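My phone is going on its fourth year and I've been pretending that's fine. It's a Strebel, the small one, and I love it the way you love a car with a door that only opens from the inside. The battery quits at lunch. The speaker buzzes on any call with my mother. So when the first leaks of the next Dasta started showing up in June, I read every single one of them in bed with the old thing plugged into the wall.

If you missed it, the rumor is that Dasta is dropping the charging port. All of it, gone, no hole in the bottom whatsoever. You'd set the phone on a pad and that would be that. There are renders floating around already, and they're very pretty, and I'm annoyed by how much I want one. 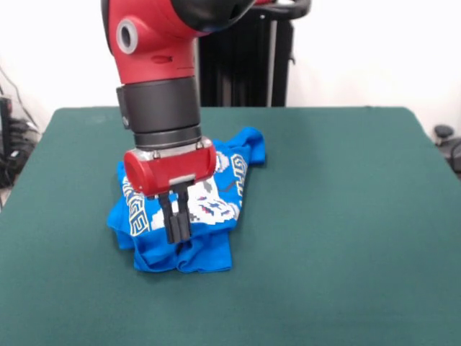 Phone colors have gotten so timid, and that's my other complaint! Every leak shows the same gray, the same off-white, and a "midnight" that is black if you hold it near a window. Give me a proper blue. I mean the bright blue of that T-shirt lying in a heap on the dark green table, something you could find at the bottom of a bag without digging. Strebel used to do a yellow and I still think about it. People put a case on anyway, I know, I know. I don't use a case, which explains the state of my corners.

Anyway, the port. I've gone back and forth on this all week. I charge on a pad at night already, so in theory I'd lose nothing. But then I think about the car, and my mother's house, and the airport, and every place where a cable has saved me. Pads are slow when the phone is warm, and they're fussy about where you set it down. Twice this spring I woke up to a dead phone and no alarm (it had slid off center by the width of a finger).

The storage rumors are better news. Flundurex, the site that got last year's camera right, says the base model will start at double what I have now. I have 3,000 pictures on this phone and half of them are of parking spots so I could find my car again, so yes, please, double it.

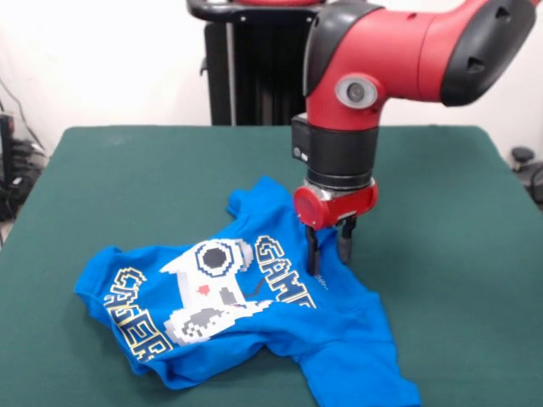 What I'd change if they asked me

A thicker phone. I'll say it. Add 2 millimeters, fill them with battery, and let the camera sit flush so the thing stops rocking when I type on a desk. I would carry that phone happily and so would everyone I work with.

I'd also like the button back on the side, the one that silenced it with a click you could feel through a coat pocket. Now it's a swipe and a hold — and in a quiet room I always get the hold wrong.

And price. Fembridge, the shop near me, is already taking deposits of 50 dollars for a phone that hasn't been announced. I stood at the counter and thought about it for longer than I'd like to admit. Then I bought a cable for the old one and went home. 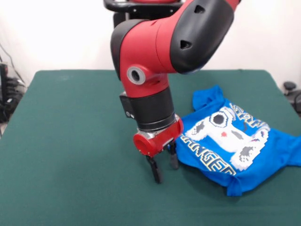
Red and black arm, dark green cloth.

I'll probably hold out until the real thing is on a shelf and I can feel how heavy it is. If the port does go, I may look at last year's Dasta, which has the port and should get cheaper the minute the new one lands. Does anybody have one? Tell me how the speaker is, and whether the battery makes it to dinner.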